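Odska Linen and Garment Services
Stendville site
Joint working group on automation: minutes of the June meeting

Held in the upstairs meeting room, starting at 2.15 pm.

Present: Gadisa Tekleab (chair, site operations), supervisors from sorting, pressing and collections, two staff representatives from the day shift, one from the evening shift, the maintenance lead, HR adviser, minute taker.

Apologies: transport supervisor. The night shift representative joined by phone for items 3 to 5.

1. Minutes of the previous meeting

Agreed, with one correction. Under item 4 the minutes said that the evening shift had asked for the folding line to be switched off during breaks. The request was for it to be slowed down. The minute taker will amend.

2. Actions carried forward

Floor markings by the folding line have been repainted. The yellow line now runs as far as the fire door.

The second emergency stop on the sorter is fitted and tested. Maintenance has signed it off.

The written guide to fault codes is not finished. Maintenance has the codes but not the wording. The day shift reps offered to read a draft, as the supplier's version was hard to follow. Carried forward.

The Neves site has been asked for its experience of job rotation. A reply has come from the site manager, but it deals mostly with floor layout. GT to ring and ask again.

3. Sorting line

The sorting supervisor reported that the automatic sorter is now taking 200 garments an hour on a normal run. Mixed loads with heavy coats still have to be done by hand. Two people remain on the infeed and one at the outfeed.

The day shift reps said the infeed job has become harder on the shoulders now that the pace is set by the machine. People used to walk between the bins and the rail and had a change of position. Now they stand in one spot. One member of staff has been to her GP about it. The reps asked for rotation off the infeed every two hours to be made a rule and put on the board, as it depends at present on who is supervising.

The supervisor said she had no objection, but rotation means more people need to be trained on the outfeed screen. Four are trained now. It was agreed that the rotation would start once two more have been signed off, and that until then infeed staff can ask to swap at any break without giving a reason.

The evening rep asked whether the hourly figure was being recorded against named people. GT said it was recorded against the machine only. The rep asked for this in writing. GT agreed.

4. Folding and pressing

Pressing is unchanged. There is no plan to automate hand finishing this year.

The folding line stops most often on fitted sheets. Staff have been clearing jams themselves. Maintenance reminded the meeting that the guard must not be opened until the light has gone out, even if the belt has stopped. The night rep said by phone that on nights there is nobody from maintenance on site and a jam can hold up a whole order. After some discussion it was agreed that one person on each night shift will be trained to clear jams, with the extra duty shown in their grade. HR to advise on how the grade is worded before anyone is asked to take it on.

5. Jobs and hours

HR confirmed that no post at Stendville ends as a result of the sorter. Two agency places have not been renewed. The reps said this should have been brought to the group before it was done and asked for their objection to be minuted.

The collections counter will lose its afternoon typing work when tickets print automatically from the sorter. The supervisor wants those hours kept at the counter. She said queries have gone up since the text messages started going out, mainly from customers who get a message that their order is ready and come in before it has been hung. GT said hours would stay as they are until the autumn and would be looked at again then, with the reps in the room.

The evening rep asked what would happen to staff who do not want to work with the screens. HR said training would be given in working time and nobody would be moved against their wishes during the trial. The rep asked what would happen after the trial. HR could not answer yet. To come back to the next meeting.

6. Collection points and signs

Customers collecting their own orders are meant to check the items against the ticket before they leave. At present the only check is the automatic scan, and the scan reads the tag. If a tag has been put on the wrong garment the scan will still pass it. Counter staff used to catch these by eye.

The collections supervisor asked for the customer check to be made plainer with signs in Chinese and English, fixed at eye level and kept short. The meeting looked at a white card with a blue panel and large white lettering. Members liked the size of the Chinese characters. One rep thought the English line too small to read from a queue.
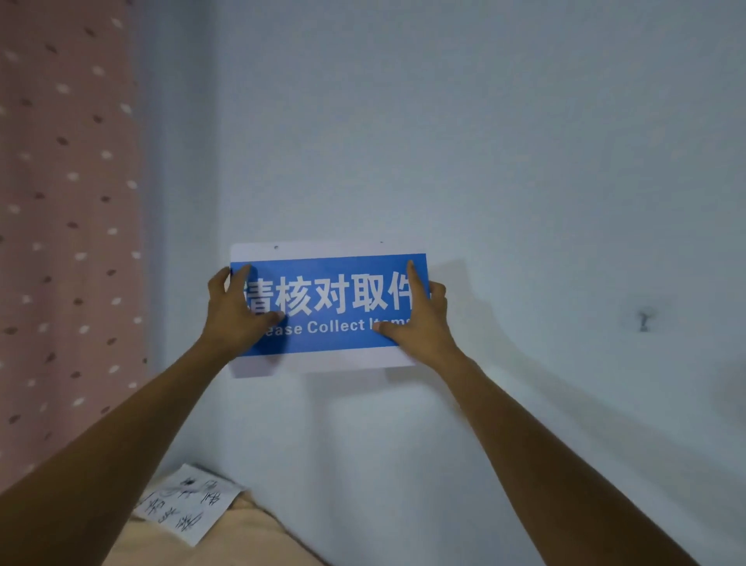

Item 6: bilingual collection card held against the wall.

Maintenance would prefer screws to tape for anything that stays up, and asked to be told the positions before any drilling. The supervisor will mark them in pencil.

The Funville depot has asked for the same signs. GT said Funville should wait until Stendville has settled the wording. A print run of 200 would cover both sites and leave spares.

It was also agreed that a member of staff will be at the counter whenever it is open. The self-service scan is not to be used as cover for breaks.

7. Any other business

The rest room kettle has been replaced. The fan by the pressing tables is still noisy. Maintenance to look at it this week.

The day shift reps asked for the minutes to go up on the noticeboard as well as by email. Agreed.

Actions

GT: ring Neves about rotation; confirm in writing that output is not recorded by name; bring counter hours back in the autumn.
Sorting supervisor: train two more people on the outfeed screen; put the rotation on the board.
Maintenance: draft fault code guide to day shift reps; look at fan.
HR: wording for night shift jam clearing duty; position of staff after the trial.
Collections supervisor: sign wording and size of the English line; mark positions.
Minute taker: correct previous minutes; copy for noticeboard.

The meeting closed at 3.40 pm. Next meeting in the same room, with the night shift representative to attend in person if cover can be found.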